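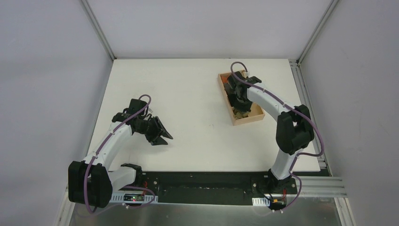
Site Visit Report: Open Day at Stemgate
Filed by Keisha Kapoor, 2026-05-21

So I picked the Stemgate open day for my site visit, mostly because the bus goes right there (the other choice was Drascombe, and that's two transfers). I figured I'd be looking at big orange factory arms behind a fence. Wrong! The part I ended up spending most of my time on was a workstation with a white tabletop and two arms bolted along the front edge.

Our guide was Gerardo Rinaldi, who was super patient with all of us. There were 11 people in my group and I think I asked half the questions. He said the job they're working on is sorting small mixed items out of a box, and that they'd done 246 practice runs on it before the open day. Their goal is 400 by September, when they show it to a company called Liapis.

What got me was how much is going on besides the arms themselves. Each one has a purple cable that follows it all the way along, with a little arch over the wrist and a big loop down by the base. I asked if it ever snags and Gerardo said yes, a lot in the beginning – they kept changing the length of the loop until it stopped. I would never have thought of that as a design problem. In class we always draw the arm and forget the wires.
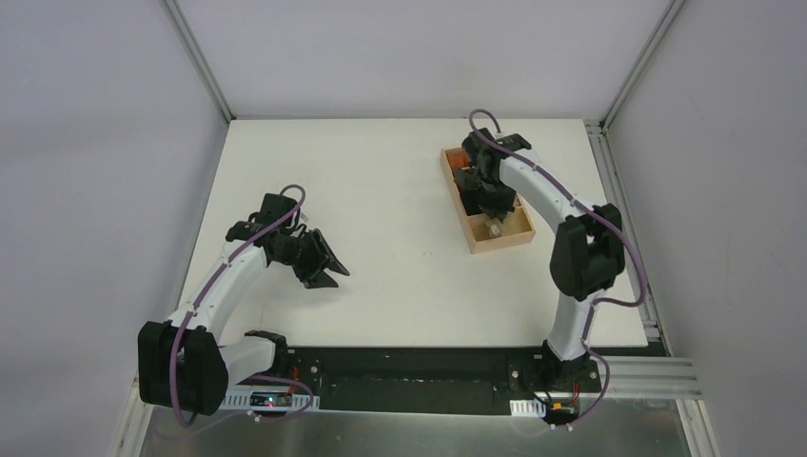
The right arm reaching into the wooden box, with the left gripper open over the table.

The box is set down a bit crooked on the table, and I asked about that too. Gerardo said it's on purpose. If it was lined up perfectly every time, the arms would only learn the one position. They move it up to 30 degrees between runs. This is the same thing Unit 4 says about varying your test conditions, so I was pretty happy to see it in real life.

I also liked that the electronics aren't hidden. There's a module under each base and you can see the red wires and the tiny lights, so I could match some of it to our block diagram.

Things I'd still like to know: how they decide which arm does what, and what happens if both want the same item. We ran out of time because the Pladurside talk was starting upstairs – good talk, but mostly about funding.

For my own project I'm going to redo the cable routing first and then try moving my target between trials. I've added both to my plan for next month.

Filed under: Student Reports, Site Visits, Robotics

Back to top | Contact the class page editor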